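Re: [fleet-maint] Front camera calibration drifting on the Drulilthorpe car

On July 12, 2019, the workshop wrote:

> Car 3 failed its extrinsic check again this morning. Pitch is off
> compared with the values we saved in April. The lane output still
> looks fine to the driver, but the planner is logging lane width
> warnings on every straight. Should we redo the target board
> calibration, or is the mount going? I would like to know before I
> take the windshield trim off.
>
> Also, does anyone have the torque value for the Flisska bracket?
> The sheet in the binder is for the old one.

Check the mount first. If you run the board calibration with a loose bracket you will get a clean result in the shop and the same warnings by Monday.

What I do on ours, in this order:

Set all four tires to the placard pressure and empty the trunk. We once chased a pitch error for two days and it was a toolbox.

Put a straightedge across the bracket feet. Both should sit flat on the pads. If one rocks, replace both pads. The Winari pads come in pairs anyway.

Power the camera and leave it on for 20 minutes before you read anything. Ours moves a little as it warms up and then stops.

Then take it out on a straight road in good light, log 500 frames, and run the vanishing point script on them. Go through the frames by hand and throw out the ones where the lane paint is no use. I keep frames like the one below for the hood and horizon check and leave them out of the lane fit. The road is straight, but the nearest dash is worn, there is an orange line as well as a white one on the left, and the shadow of the car in the next lane comes across to our hood.

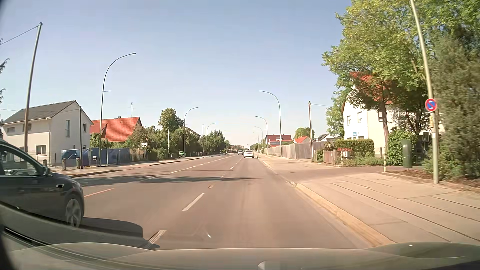 Posted by Lies De Bruijn
to the fleet-maint list

For the hood check, mark the raised contours on the left and right of the hood and compare them with the same marks in your April log. The camera and the hood are both fixed to the body, so those marks should stay put whatever the load is. If they have moved, it is the mount. If they have not moved and the horizon has, look at the suspension and the tires again.

Ignore small bright spots just above the hood when you mark it. The edge finder likes to grab them.

If it does turn out to be the mount, the trim has to come off. Pull from the bottom corners. There are 3 clips and the top one breaks if you start there. Van Loon had spare clips the last time I ordered.

On the torque, I don't have a number for the new bracket either and would not use the old sheet. Ask Flisska and please post the answer to the list.

Send me the log when you have it and I will run it against ours.

Lies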